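Informe de avance del proyecto Irnby
Periodo: de marzo a noviembre de 2024
Entidad financiadora: Fundación Modard
Responsable: Etelka Bakos
Redacción: Jeferson Vieira

1. Situación general

El proyecto sigue dentro del calendario aprobado, salvo en el cableado, que lleva un retraso de 2 semanas. La sala se entregó en marzo con el suelo terminado y la instalación eléctrica general en servicio. Desde entonces se han montado las mesas, se han recibido los equipos informáticos y se ha hecho la primera revisión del espacio con Lorne Poirier, que lleva el seguimiento por parte de la Fundación.

El objetivo de esta fase era disponer de un puesto de trabajo completo antes de final de año y dejar definido el criterio para los siguientes. El puesto principal ya está en uso. Los demás dependen de la compra de mobiliario que se describe en el apartado 4.

2. Trabajos realizados

Mobiliario. Se montó la mesa grande y se descartó la tarima prevista en la memoria inicial. El proveedor, Sundico, aceptó la devolución y abonó el importe completo, que se ha pasado a la partida de electricidad.

Protección de superficies. La memoria preveía un tapete de goma para la mesa. Se probaron dos muestras y ambas dejaban marca. Se optó por papel en rollo, que se cambia cuando se rompe o se mancha. El consumo es de un rollo de 50 metros por trimestre y el gasto entra en material fungible.

Limpieza y orden. Sebastião Fontes preparó una hoja de cierre diario que se rellena al salir. Recoge el estado de la mesa, del suelo y de los armarios. Se aplica desde el verano y las hojas están archivadas en la carpeta del proyecto.

3. Estado de la sala

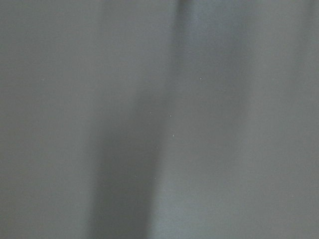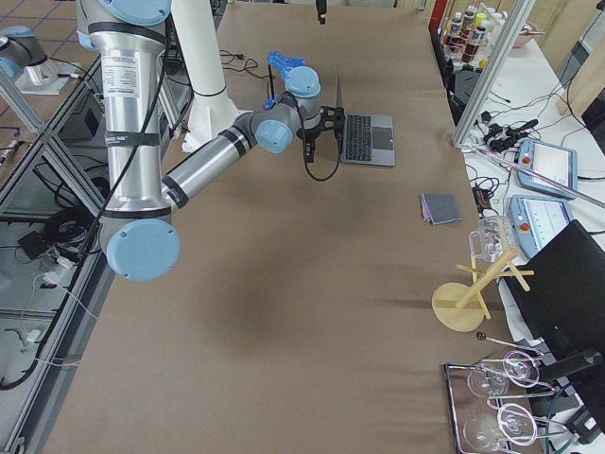
El cableado es la parte que va con retraso y la que más observaciones recibió en la revisión. El plan aprobado preveía canaleta en todo el perímetro y una bajada por cada mesa. La canaleta llegó con una sección menor de la pedida y hubo que devolverla. Mientras tanto se trabaja con tendido provisional: en la segunda fotografía hay cables negros enredados sobre el papel marrón de la mesa, cerca del portátil, y cables blancos que cruzan el suelo gris junto a la estructura de aluminio. El señor Poirier pidió que los del suelo se resuelvan primero, por el riesgo de tropiezo, y así se ha recogido en el plan del trimestre siguiente. Los de la mesa se agruparán con bridas reutilizables y saldrán por el borde del fondo. Los adaptadores de corriente pasarán a una bandeja bajo la mesa.

La mesa en sí cumple lo previsto. Es amplia y el papel cubre bien la superficie de trabajo. Queda por decidir si el portátil se mantiene encima o pasa a un soporte lateral. Tobias Nguyen-Tran, que es quien más horas pasa en el puesto, prefiere el soporte. Se ha pedido precio.

La iluminación se revisó aparte. Las luminarias funcionan, pero el fondo de la sala queda más oscuro que el resto por la tarde. La empresa instaladora, Petrenko, propone mover una línea sin añadir puntos nuevos. El coste está cubierto por el abono de la tarima.

4. Ejecución económica

Se ha gastado la mayor parte de la partida de mobiliario. De la partida de electricidad queda disponible el 25 % de la dotación inicial, más el abono ya mencionado. En material fungible el gasto está por debajo de lo previsto. No se solicita ampliación.

Se pide autorización para pasar el 5 % de la partida de formación a la de mobiliario, con destino a los armarios con puerta. Los estantes abiertos que figuraban en la memoria acumulan polvo y obligan a limpiar el material antes de usarlo. El detalle de ofertas va en el anexo B.

5. Incidencias

La devolución de la canaleta es la única incidencia con efecto sobre el calendario. Una puerta de acceso rozaba con el suelo y se ajustó sin coste. En septiembre hubo un corte de luz de una mañana, ajeno a la sala, sin daños en los equipos.

6. Próximos pasos

Recepción e instalación de la canaleta nueva, a cargo de Petrenko.
Retirada de los cables provisionales del suelo.
Bandeja bajo la mesa para los adaptadores.
Compra de armarios, si se autoriza el cambio de partida.
Segunda visita de seguimiento, en fecha por acordar con el señor Poirier.

Las facturas y las hojas de cierre están a disposición de la Fundación. Para cualquier aclaración sobre las cuentas pueden dirigirse a Etelka Bakos, y para las cuestiones de la sala, a Sebastião Fontes.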